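May 27, 2020

Small room, furniture and fittings. Notes by Golnar, with bits from Inna.

Came in to finish placing the cabinet and to deal with the jug. The cabinet had been standing where the Plomura shelving used to be since March, and every time the desk was raised the side of the top rubbed against it. Pulled the cabinet out, wiped behind it, put it back beside the desk with a finger's width between the two. Raised and lowered the desk three times. No contact.

Door to cabinet, measured along the wall at floor level: 1103 mm. Kamala wanted at least 1000 so a cart can pass, and we have that now. Wrote the number in pencil on the inside of the drawer front, left side, next to the old one. The old one (for the other layout) is crossed out, please don't use it.

The drawer runs fine when empty and drags when full. Took everything out. It was mostly spare felt pads, two tape measures, the hex keys for the desk and a stack of delivery slips from Werodard. Slips went into the folder in the office. Pads and keys went back in. One tape measure went back, the other has a bent hook and reads short, so I cut the end off and threw it away. If you measured anything in here last week with the yellow one, measure it again. Inna thinks that includes the desk height on the sheet, which would explain why it never agreed with Shirin's.

The screw on the right runner was standing proud. Turned it in by hand. It still drags a little at the very end of the travel but closes completely. The runner may be slightly bent. Not ordering a new one yet.

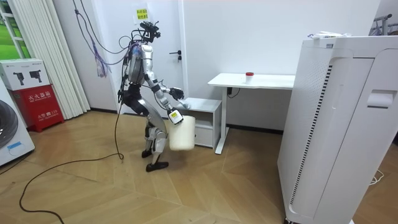

The open shelf over the drawer stays for things in use that day. It had turned into the place where everything gets put, and then the jug doesn't fit anywhere and ends up under the desk. Agreed with Nazanin that the jug lives on the floor next to the storeroom sink when not needed, cap on, and gets carried in and carried out again the same day. It should not be left on the cabinet overnight. The top has one faint ring on it already that did not come off with soap. Tried baking soda paste, left it ten minutes, wiped. Lighter, still there if you look from the door side.

Weighed the jug on the storeroom scale while I was at it. With the amount Nazanin normally puts in: 1794 g. Poured off until it was comfortable to hold by the top with one hand for a minute, which came to 1493 g. That is my hand, Inna would probably say more. Put a pencil line on a strip of masking tape on the scale shelf so there is something to compare to. I did not mark the jug itself.

Floor. The herringbone wood is in good shape over most of the room. There are two shallow dents near the desk, old ones, from when the desk was delivered from Nistelham and set down on its edge. Ran a fingernail over them, no splinters. Filled neither. Swept, then went over it with a barely damp cloth, going with the blocks one way and then the other. It takes twice as long as the vinyl in the hall and leaves grit in the joints if you only go one way.

Felt pads under the cabinet: replaced all four. The old ones had flattened and one was mostly glue. Scraped with a plastic card. The desk foot bars have their own caps and do not need pads, though Shirin had put a pad on one and that was making the top rock. Took it off. The top is level now in both directions, checked with the short level.

Door handle is a little loose. The grub screw wants a smaller key than any we have in the drawer. Asked Kamala to bring the set from the Babalola bench.

Left to do:
Smaller key for the handle.
Look at the right runner with the drawer fully out.
Correct the desk height on the sheet, using the good tape.
Try the ring again with something oil based, on the underside first.
New cap for the jug, the thread on this one catches.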